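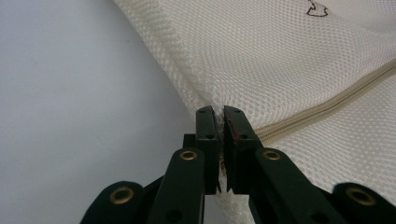 Off-white mesh bag, up close.

Progress report: the Pretstead laundry room
By Yolotzin Montes
June 14, 2023
2 min read

Hi Sharon, I promised you news before the July payment, so let me start with the bags! We settled on mesh ones with small square openings, and I'm so glad we did. The heavy cotton ones we tried first took forever to dry, and people kept mixing up whose was whose (I lost two good pillowcases that way).

We ordered 300 bags and nearly 32 households have picked theirs up so far. Areeba is sewing name tapes on the rest – she does them at her kitchen table in the evenings and brings them over in a suitcase.

The bags and tapes came to $1249, a little over what we told you, as Koech put up its delivery fee. I'd like to take the difference out of the shelf money if that's okay with you.

The shelves are the slow part. Erick has 22 cubbies up along the back wall, and the row by the dryers is waiting on brackets. Could you let me know about the shelf money by the end of the month? Then I can pay Koech in full.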